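From the larder

Well, the clocks have gone back, the kitchen radiator is making its usual knocking noise, and I have spent most of a happy morning going through the cupboards to see what we have in for the winter. I do this every November and I always enjoy it far more than I ought to (my husband takes himself off to the garden until it is over, poor man).

My mother kept what she called a snow shelf. We lived at the top of the lane in Uvness, and when the road was bad the van simply didn't come, so from the first frost there had to be enough put by for 6 days. Barley, split peas, tinned milk, a great many tins of fish, and a fruit cake that we were forbidden even to look at. I can't remember us ever being properly snowed in for that long, but I do remember the cake being eaten in March with a good deal of ceremony!
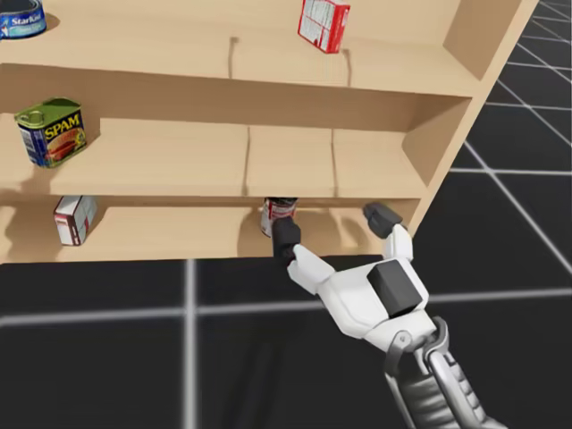 A tin of tuna on the top shelf.

I still think you can make a very decent supper from a cupboard if you keep the right few things in it. My own standby is tuna and white beans, warmed through with a soft onion, a little garlic and the juice of a lemon, then piled on toast. It feeds two of us with some left over for lunch, and it doesn't mind waiting if somebody is late home. If you have parsley, lovely. If you haven't, a spoonful of chopped gherkin does very nicely – I came to that by accident and now I prefer it.

Ziad Smadi wrote in after the last newsletter to say that his family do much the same with chickpeas and plenty of cumin, and that he thinks my version sounds rather pale. He may well be right, Ziad, and I have bought the cumin.

Do send me your own cupboard suppers, however plain. I should like to print five of them next month, and puddings count too.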